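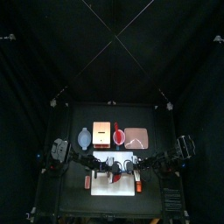
Normas para la celda de dos brazos

Llevo desde diciembre ordenando las reglas de trabajo de la celda y ya toca dejarlas por escrito fuera de la libreta. La primera versión tenía 141 puntos, repartidos entre un documento de Bemex y mis notas, y en la práctica se seguían los que cada uno recordaba. La que usamos ahora ocupa 3 páginas.

Antes de encender se revisan las mordazas de la estructura y los cables tensados de arriba. Si alguno ha cedido, se anota y no se trabaja hasta corregirlo. También se mira que la tela negra no cuelgue por dentro del recorrido de los brazos.

Los objetos que no intervienen en la tarea van en fila al fondo de la mesa. La tabla blanca va en el centro. Lo pequeño, como un vasito o un bloque, puede quedar a los lados de la tabla, pero nunca debajo de un codo.

Con los brazos activos no se meten las manos. Parece obvio, pero en Samonte tuvimos que escribirlo dos veces. Para recolocar una pieza se para, se espera a que los dos brazos estén quietos y entonces se entra.

Cuando las dos pinzas trabajan sobre la misma pieza, una sujeta y la otra mueve, a velocidad reducida. El papel de cada una se decide antes de empezar y se apunta en la hoja.

De los 277 intentos del último mes descartamos bastantes por no haber apuntado la posición inicial. Ahora se apunta siempre, aunque sea la misma que la anterior. Cada hoja admite hasta 30 líneas y se archiva con el nombre de la tarea.

Me falta revisar el apartado de cableado, que sigue siendo el de Caltgate y habla de otro tipo de muñeca. Lo subiré cuando lo tenga.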